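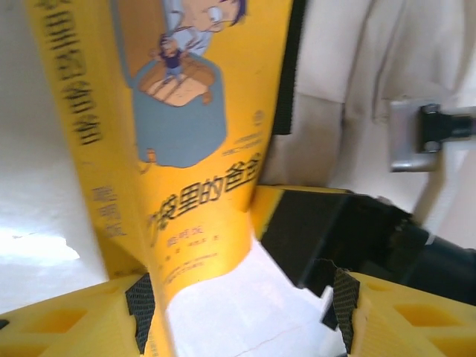
Sekar Harahap sorts other people's books for fun, which is how I ended up on her living room floor at 9 in the morning with a mug of tea and a pile of picture books in a language I can't read. She runs the Dawber lending shelf out of her own apartment. Families from the neighborhood borrow what they like, bring it back whenever, and she handles the rest between loads of laundry.

"People think I have a system," she told me. "I have a couch and a lot of patience."

The shelf has 700 books now, and 239 of them are in Chinese. Most of those came in June, when a family on Gulley Street moved away and left her everything their kids had outgrown. Sekar reads enough to get through the titles and a bit more if she has a dictionary and a quiet hour.

One she keeps going back to is a yellow paperback-looking thing (her words – she's never been fussy about bindings) with a tiny dad standing in a great big pocket, arms up in the air. The end of the title is 袋里的爸爸, and the last two characters are "dad," which even I managed to learn by lunchtime.

"Every kid picks it up for that little man," she said. "They want to know how he got so small! I tell them to borrow it and find out, and then they have to come back and tell me."

I asked if she minds the wear and tear. She laughed at me. Oliwia Tomaszewski, who lives upstairs and borrows more than anyone, once brought back a stack with cracker crumbs in every single book, and Sekar just shook them out over the balcony.

"I'd worry more if they came back clean," she said. "A clean book for a five-year-old is a book that didn't get read."

We stopped for a while so she could deal with the washing. She uses old cotton covers to keep dust off the books that haven't been sorted, and the covers go through the machine along with the sheets and everything else. She talked the whole time, mostly about spines. She can't stand books shelved with the spine to the wall, and she'll fix them at a friend's house if you leave her alone for two minutes. 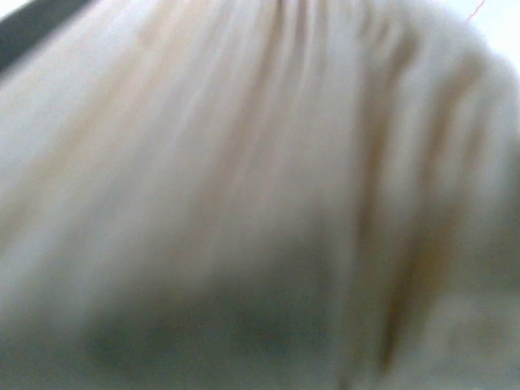 Does light-colored cloth need any special care if you're using it to cover books?

Wash it without fabric softener and let it dry all the way through before it goes anywhere near paper.

Sekar learned the drying part the hard way with a box of comics, and she'd still like to not talk about it. She has 400 books left to label before the next swap with the Pudano reading group, and when I got up to leave she handed me a roll of stickers and asked what I was doing that afternoon.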